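Wrist cameras in the attic office, continued

Friday went to the second half of the camera comparison, the half I had been putting off. The first half was a table of latencies and is in the September post. This one is about mounting position, which matters more and is harder to put in a table.

The setup is the same attic office in the simulator, with the same two-finger gripper model and the same controller. I kept the Lomix preset for joint damping because changing it would have invalidated the earlier numbers. Render resolution is low on purpose. The policy gets downsampled input anyway, and I wanted to look at what it looks at.

There are three things I check before I trust a wrist view:

1. How much of the image the gripper takes up when the arm is folded.
2. Whether both fingertips stay in view when the jaws are fully open.
3. Whether there is anything in the background to localize against.

The third one gets skipped a lot. A camera pointed at floorboards produces a sharp image with plenty of grain in it, and the feature tracker will happily lock on to that grain. Then the arm moves a few centimeters along the planks and the match slips by one board. Shamim Khokhar ran into this last year with a tile floor and ended up masking out the bottom third of the image. I would like to avoid masking if I can.

Views from the run, jaws open and nothing gripped:
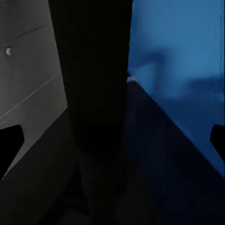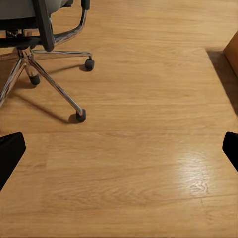
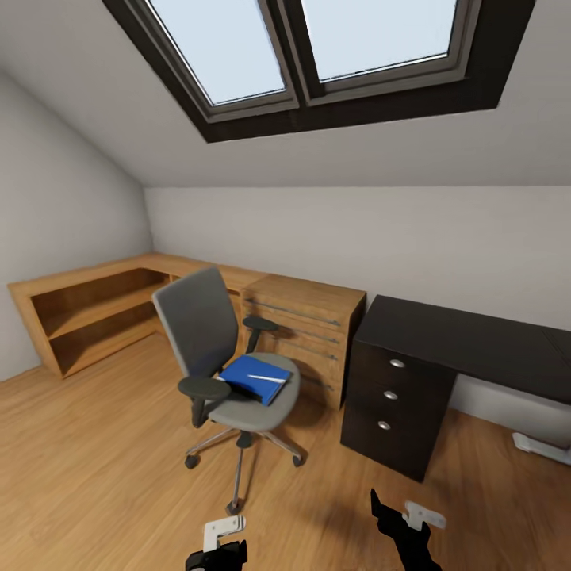

Occlusion and exposure

The worst case is a near-black column through the middle of the image with only the sides usable. I take the column to be the arm or the gripper body, very close to the lens. No exposure setting fixes that. I tried raising the ambient light in the scene, which lifted the shadows slightly and clipped the bright parts, so I put it back. Moving the camera 30 mm outward along the wrist is the better fix, and it costs some clearance near walls.

The floor view is good on fingertips, one on each side, and the chair casters give the tracker something other than wood. The glare at lower right is a concern. It washes out the grain, and on real varnish I would expect it to be worse.

The wide view is the one I would use for planning. The chair, the blue folder on its seat and the dark desk are all easy to separate. One of the grippers is blurred there, so I would not use that view to judge finger position.

Numbers

I logged 625 frames per mount position and marked a frame as usable if the tracker kept a pose through it. The stock position gave 358. The Flata offset bracket, modeled from its drawing, gave 390. That is a smaller gain than I had hoped for, given that the bracket also adds mass at the wrist and needs a new collision mesh. Most of the lost frames in both runs came from the folded-arm part of the trajectory, so a different approach path may do as much as a different bracket.

Atif Magsi suggested dropping the wrist camera from the pose estimate whenever the elbow passes a set angle and relying on the wide one until it comes back. I have that half written. The handover has a visible jump in it - nearly a full finger width - and I need to find out if it comes from calibration or from the timestamps.

Next is the same trajectory with the Stidness controller, damping unchanged. Config files are in the usual folder, with the bracket mesh in its own directory so it can be left out.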